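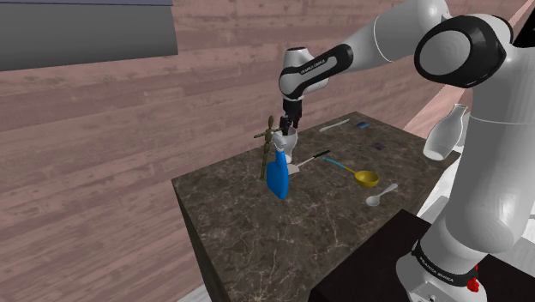

Tanasa Playhouse names new executive director

16 January 2026

The board of the Tanasa Playhouse has appointed Kelly Vasconcelos as executive director of the company. She will take up the post at the end of the current season and will share leadership of the theater with its artistic staff.

Vasconcelos comes to Tanasa from the Nemberg Repertory Company, where she spent six years, the last two as managing director. During that period the company opened a second performance space and began a yearly program of new plays by writers from the region.

"I have admired the work on this stage for a long time," Vasconcelos said. "My first task is to listen to the actors, the crew and the people who buy tickets, and to learn what they want this theater to be."

Her duties will include budget planning, fundraising and the management of the building on Kwok Street, which the Playhouse has leased since it moved from its former home in a church hall. She will also oversee talks on renewing that lease.

The appointment follows a national search that drew 154 applications. Interviews were held in October, and the board's vote was unanimous.

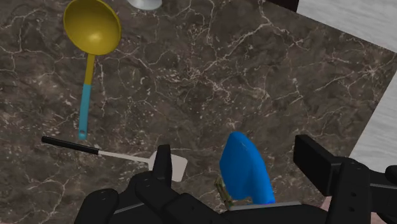 Yellow ladle on a dark brown marble countertop.

The Playhouse also confirmed that the spring season will go ahead as planned. It opens with "The Ferry Clerk," a comedy in two acts, followed by a revival of the chamber musical "Winter Boarders." Subscribers who hold tickets for either production do not need to take any action.

A further production, to be staged with the touring ensemble Fesov, will be announced once contracts are signed. The ensemble last appeared at the Playhouse with a silent adaptation of a folk tale, performed by a cast of 23 — the largest company to work on the main stage to date.

Vasconcelos began her career as a stage manager and later taught arts administration at evening classes in Nemberg. She will continue to serve as a mentor to early-career stage managers after the move.

Until she arrives, daily operations will remain with the present management team. The box office, the costume rental service and the youth workshops will keep their usual hours.
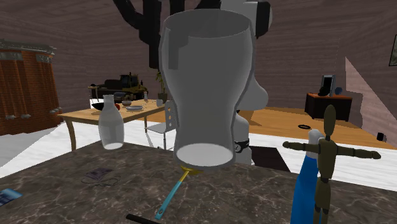 Public meeting

Members of the public are invited to meet the new executive director in the main lobby before the first preview of "The Ferry Clerk." Admission is free, but places are limited and should be reserved through the box office. Questions may be sent in writing ahead of the meeting.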